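The Patience of Small Green Blocks

By Tímea Kovács
May 27, 2022

When I first called Zuzana Krajčí to ask if I could spend a few days with her software team at Daditz, she warned me, very kindly, that I might be bored. "You'll want to see something leap," she said, "and mostly you'll see us reading logs." I packed a good book just in case, and I'm happy to report that it stayed in my bag the whole time (though I did read plenty of logs, or had them read to me).

What her group makes is a planner called Jultus. It's the part of a robot's software that sits between seeing and doing, taking in a guess about where things are and handing back a path for the wrist and fingers to follow. I had always imagined that the guess was the easy part. A block is a block, after all, and any toddler can find one! But Miklós Dobos, who looks after perception, sat me down with a cup of very strong coffee and took me through a whole folder of failures, 690 of them, each one given a nickname by whoever had found it.

Shadows are his great enemy. A soft gray edge on a pale table can look to the software like one more side of the object, and then the planner politely aims for a block that is a little wider than the real one. Shine is nearly as bad. A glossy top throws the light back, the color washes out along the corners, and the estimate of which way the thing is turned begins to wander.
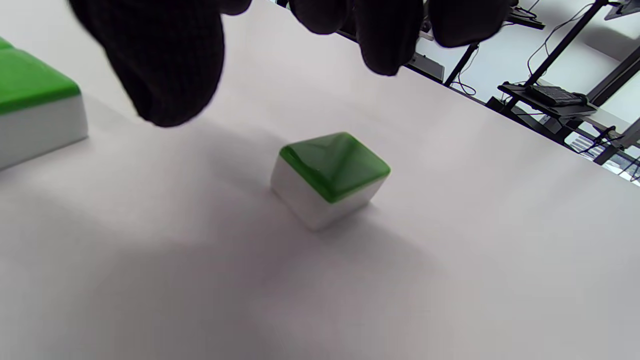

Miklós used to fix these cases one at a time, with a special rule for each, until the rules started arguing with one another. Last October he threw most of them out, which he still describes with a certain amount of grief. The new version keeps 29 guesses alive at once and lets them compete as fresh views come in, and Jultus is allowed to start moving before there's a winner, so long as the first stretch of the path would suit nearly all of them.

I found that idea lovely, and I said so, probably too many times. It's how I walk through my own kitchen in the dark.

Dénes Barta was less sentimental about it. He writes the tools that replay old runs against new code, and every evening his replay suite chews through 2,936 recorded grasps and leaves a table of results for the morning. On my second day, 4 of them had gone from good to bad overnight, and the whole room gathered at his desk with their coats still on. The culprit was a timestamp, rounded in one place and left alone in another, so that the hand and the picture disagreed about when "now" was. Dénes had it mended before lunch, and then spent the afternoon writing a test so it couldn't sneak back in.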